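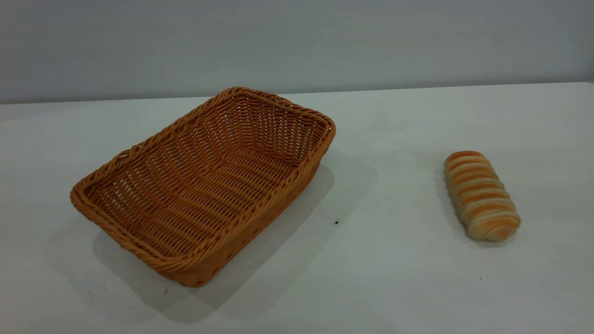 Re: [plakau-users] Bread into basket, teleop vs. hand guiding

April 9, 2026

On the earlier message, the list member at Nedis wrote:

> We are about to start recording the bread and basket task and can't
> agree on how. Half of us want to hold the arm and move it by hand,
> the other half want to use the leader arm from the next table. Does
> it matter for training? Also, how far from the basket do you start
> the roll, and do you turn the basket between takes? We have 18 takes
> so far, all by hand, and the policy stops short of the rim.

We did both at Bolteck in March, so I can tell you what we saw.

Hand guiding was quicker to learn. New people got a clean pick after a few tries. The trouble was the wrist camera. An arm or a sleeve got into most of the takes, and the policy picked up on it. We threw out the whole first batch. If your policy only reads joint positions this won't bother you.

With the leader arm we kept 435 takes out of 526. Most of the rejects were drops on the rim. Our basket is a shallow wicker one with a thick braided edge and walls that slope outward, so a roll that lands on the edge can go either way. Have the operator lift well clear, move over, stop, then lower. The stop matters. Without it people cut the corner, and I suspect that is what your policy has learned too.

Start positions: basket left of center and at an angle, roll over on the right with a good stretch of bare table between them. We move the roll every take and turn the basket every tenth. The roll is longer than it is wide, so turn it as well, or you will get a gripper that only knows one angle. Grip across the short way.

> Do you record the reset too?

No. Stop recording once the gripper is open and back up, then put the roll back by hand with the arm parked. We tried recording the reset as a second task and it made the labels a mess.

One more thing on speed. The Rao leader arm has a scaling setting, and at full scale our operators overshot the roll. We run it at half. Takes get longer, but the paths are smoother and we quit seeing the little hunting motion before the grasp.

18 takes is too few to judge anything by. I would get to at least 100 with the leader arm before changing the model. If it still stops short after that, send a plot of gripper height for 3 of the failed runs and I'll take a look.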